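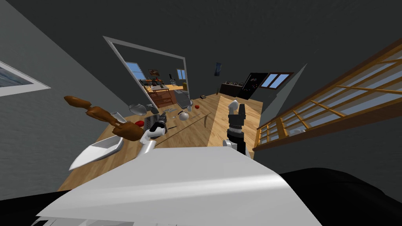

Bellside to release live album and play first shows in seven years

Guitar band Bellside will release Sallutlow, a double live album, on vinyl and download this May through Kubo Records. Four shows follow, the group's first in seven years.

The album has 20 tracks, taken from desk tapes of the band's last tour. Most were recorded in small clubs, and two come from a matinee that was never announced outside the venue. The tapes were mixed again from the original reels, with no overdubs. Side four is given over to "Bellon", the long closing number that the band played at every show but never finished in the studio. 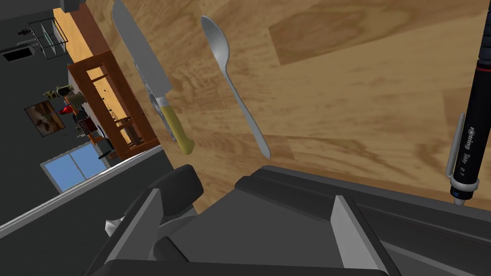

A knife and a spoon on a wooden tabletop.

Bellside made three studio albums before they stopped touring. The second, recorded in nine days, has been out of print on vinyl since its first run and will be pressed again later in the year.

The first pressing of Sallutlow includes 200 copies on clear vinyl with a printed lyric sheet – these are sold only through the label's mail order and at the shows. Black vinyl will be in stores as usual.

The original four-piece lineup will play all dates. Doors are at 7 p.m. The opening night is in a room that holds 131 people, and tickets for it are limited to two per buyer. Support acts will be announced shortly.

Review copies and press photos are available from Kubo Records on request.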